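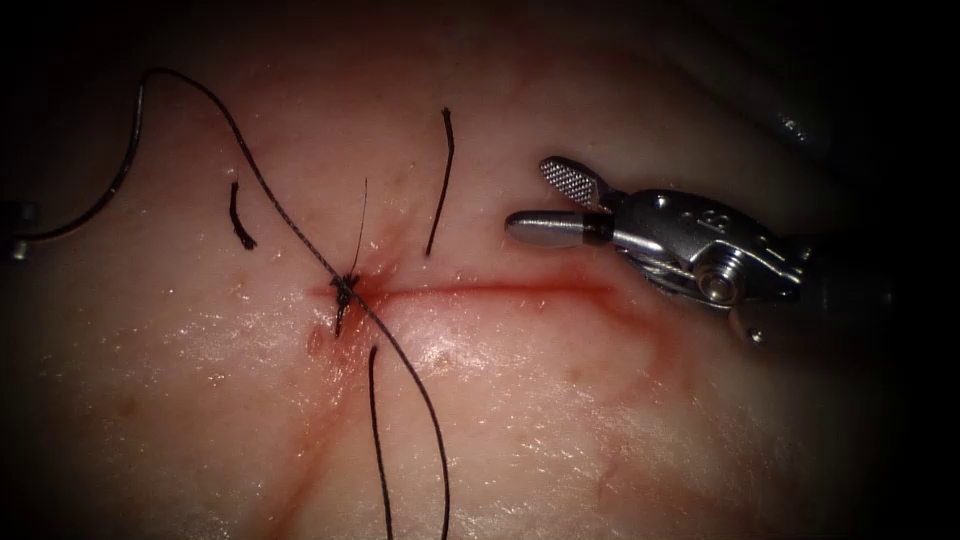
Tied suture at one end of an incision in a synthetic tissue pad.

Open Contracts and Complaints Project: Progress Report to the Hlongwane Fund
Prepared by Etornam Nartey, project lead
70 shares | 2 comments

Summary

The project supports two district governments, Dramton and Neleswood, in publishing their public contracts and in dealing with complaints of corruption on a fixed timetable. The reporting period ended in October. Contract publication is ahead of plan in Dramton and behind plan in Neleswood. The complaints desks are open in both districts. Training for procurement staff is finished in Dramton and will run into the next period in Neleswood. Spending is below budget, mostly on account of a post that stayed vacant until late in the period. We are asking the Fund to approve one change to the work plan, set out near the end of this report.

Contract publication

Under the grant agreement the two districts are to publish 2,000 signed contracts by the end of the project, with the award notice, the names of the bidders and the final price in each case. At the close of this period 638 contracts were online. Most of them come from Dramton, where the procurement office had already scanned its files before the grant started and only needed help with sorting and indexing.

Neleswood keeps its contracts on paper in three different departments. Roads and public works hold their own files, schools hold theirs, and everything else sits with the district clerk. Our first plan assumed that the clerk had copies of all of them. He does not. It took most of the summer to get written permission from the roads department to enter its file room, and scanning there began only after the permission was countersigned by the district's legal adviser.

Files from before the last local election are in worse order than the newer ones. In many of them the contract itself is present but the bid evaluation is missing. We discussed with both districts whether to hold such contracts back until the file is complete. The decision was to publish what exists and mark the missing documents as missing. Dramton agreed at once. Neleswood agreed after a second meeting, on the condition that the department responsible gets ten working days to look for the papers before the entry goes live.

The search page runs on Plusum, the records software that Dramton already had under license. Neleswood now uses the same installation. Residents can search by supplier, by department and by year. Searching by price range does not work properly yet: contracts with a later amendment show the original price in the results list and the amended price on the entry itself. The supplier of the software has been told and a correction is due in the next release. Until then a note on the search page explains the difference.

Complaints desks
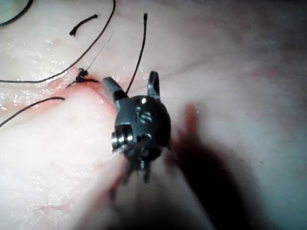 Instrument head with its jaws open above a pale tissue surface.

Both desks opened during this period. The Dramton desk is on the ground floor of the district building, and the Neleswood desk is in the annex next to the land registry. Each has one full-time officer and takes complaints in person, by phone and by letter. Complaints may be made without giving a name. The person then receives a reference number and can use it to ask how the case stands.

Every complaint is logged the same day. The officer has five working days to decide whether it falls within the desk's remit, and if it does, it goes to the district's internal auditor or to the public prosecutor, depending on the amount of money involved and the rank of the official named. Complaints outside the remit are returned with a letter saying which office handles them. A good share of what has come in so far falls into this second group. People write about land boundaries, late pensions and the conduct of teachers. The officers report that these letters take up as much of their time as the corruption cases do.

Alois Oberholzer, our legal adviser, reviewed the case handling in both districts in September. His main findings were:

- Logging is done correctly and on time in both places.
- The five-day limit was met in Dramton. In Neleswood it was missed in several cases during the officer's leave, when there was no stand-in.
- Letters to complainants are too long and use legal terms that are not explained. New templates have been drafted and are being used in Dramton already.
- The paper copies of anonymous complaints in Neleswood were stored in an unlocked cabinet. A lockable one has been bought and the files were moved.

The stand-in problem has been settled on paper. The district clerk has named a second officer who will cover absences. She has not had the training yet and is booked for the next course.

Neither district has so far given us figures on what happened to cases after they were passed to the prosecutor. The agreement signed at the start of the project says that the prosecutor's office will report back every quarter, but it does not name the person who has to do it. Oberholzer has written to the office twice. A reply to the second letter said that the matter was under review. We will raise it again at the steering meeting, which the prosecutor's deputy is expected to attend.

Training

The course for procurement staff lasts two days. The first covers the current procurement law, conflicts of interest and the declaration of gifts. The second is practical work with files from closed tenders, in which the participants look for signs of split contracts, tailored specifications and bids that were written by the same hand.

So far 70 staff members have completed the course, all of them from Dramton or from the Neleswood clerk's office. The roads department asked for its course to be moved out of the building season, and we agreed. The schools department has put forward its list of participants.

Feedback forms were handed out at the end of each course. The practical day was rated more useful than the first. Several participants asked for a short printed guide to the gift rules, since the law sets one limit and the district by-laws set another, lower one. The guide is being written. It will state plainly that the lower limit applies.

One request we could not meet was for a separate session for elected councilors. The grant covers appointed staff only. If the Fund wants to consider this, we can send a short cost estimate.
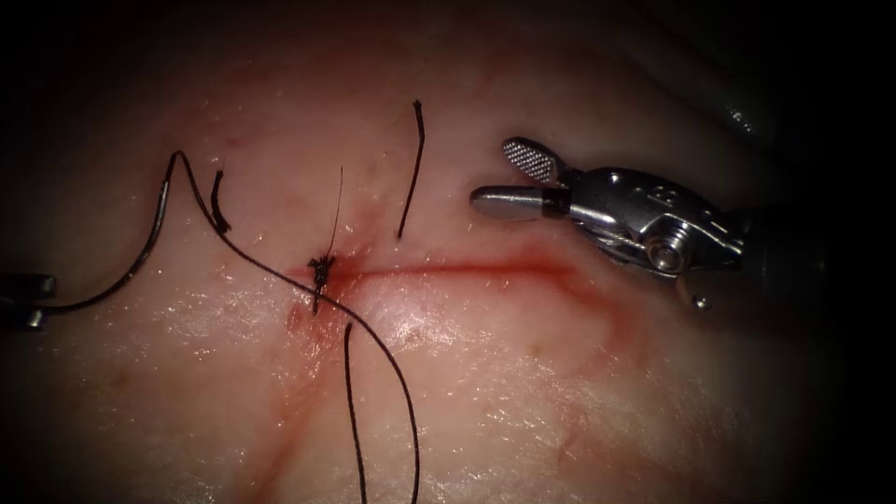

6 min read

Staffing and spending

The post of data officer in Neleswood was advertised twice. The first round produced no candidate who met the requirements. The second did, and the person started work in the last weeks of the period. Salary costs are therefore below budget, and so is the line for travel between the two districts, as there was nobody to supervise on the Neleswood side for several months.

Scanning costs are over budget. The roads department files include folded plans in large formats that the office scanner cannot take, and these went to an outside print shop. We have asked the department whether the plans have to be published in full or whether the list of plans is enough. The procurement law can be read either way. A written opinion is being prepared.

The external audit of the project's accounts for the first year is complete. The auditor made one remark, about fuel receipts without a vehicle number – the form now has a field for it.

Risks

The main risk is time. At its present pace Neleswood will not publish its share of the contracts before the grant ends. With the data officer in place the pace should improve, but we do not have enough weeks of work behind us to say by how much.

The second risk concerns the desks. Their officers are paid from the grant. Dramton has put both the post and the office costs in its draft budget for next year. Neleswood has not, and its finance department says that new posts are frozen. The district head has told us in a meeting that an existing post could be reassigned. We have asked for this in writing.

A third matter is smaller. A supplier in Dramton has objected to the publication of its unit prices and has threatened to go to court. Our reading, and the district's, is that the prices in a signed public contract are not confidential. The entry remains online.

Change requested

We ask the Fund to allow the unspent salary money to be moved to scanning and to a temporary second scanning clerk in Neleswood for six months. The total budget would not change. Both districts have agreed to the request, and the revised budget table has been sent separately.

Next period

The roads and schools courses will be held in Neleswood as soon as dates are fixed. The gift guide will be printed and given to all staff who handle tenders, including those who have already taken the course. The new letter templates will be brought in at the Neleswood desk. The price search will be tested once the corrected software is installed. The steering meeting takes place on a Friday afternoon in Dramton, starting at 2, and the Fund's program officer is invited to attend in person or by phone.

Questions about this report can be sent to Etornam Nartey at the project office in Dramton.

Related

Dramton council votes on gift register for senior officials
How to file a complaint without giving your name
Neleswood roads department opens its contract files
Steering meeting: notes from the last session
Work plan and budget, first year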